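28 August 2019

I have been packing up the snack shelf this week. We moved the computer work off the desk in August and onto the big table, and the table was where I had been stacking all the food. Something had to go.

The cloth is the plush one with the bands of different patterns, wavy stripes in one part and honeycomb lines in another. I bought it for 300 at a shop called Skindis and Riaan has complained about it ever since. He says it makes his eyes swim when he's trying to read. I like it because it's soft under my wrists and crumbs shake right out of it outdoors.

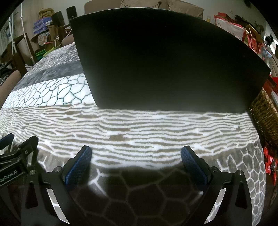 Lindiwe Dlamini wrote after my last post that she gave up on plush cloths because they hold on to the smell of food, and she thinks I should go back to plain cotton and keep a second one in the drawer. She may be right. I wash mine every 2 weeks on cold and hang it over the door — no dryer — and so far I haven't noticed a smell, but I also don't cook in that room.

Back to the snacks. My rule now is one shallow box. If it doesn't fit in the box, we don't open it until something else is finished. I used to keep a deep bin, and things went stale at the bottom.

Big flat packages go in first, along the back. Then anything round goes on its side next to them, and pouches lie flat in front. The Julie's Le-mond cheddar cheese puffs are the ones that go fastest in our house. The Quaker pouch is more of a breakfast thing, but I keep it with the rest so I remember to use it.

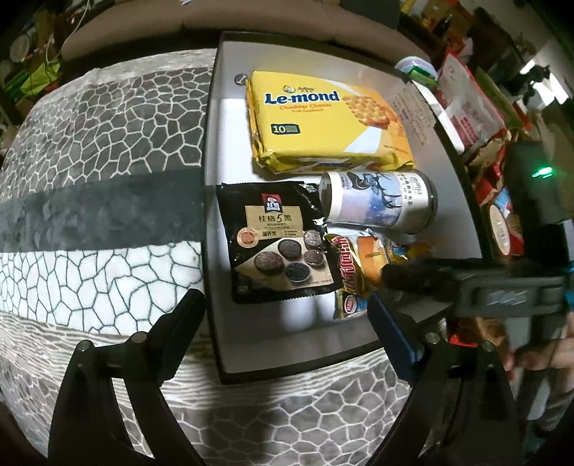

I write the date I bought each thing on a strip of masking tape and stick it on the bottom. Anything older than 30 days gets eaten first or goes to Wian next door. The box slides under the bench when we need the whole table for dinner.

Next I have to do the tea drawer.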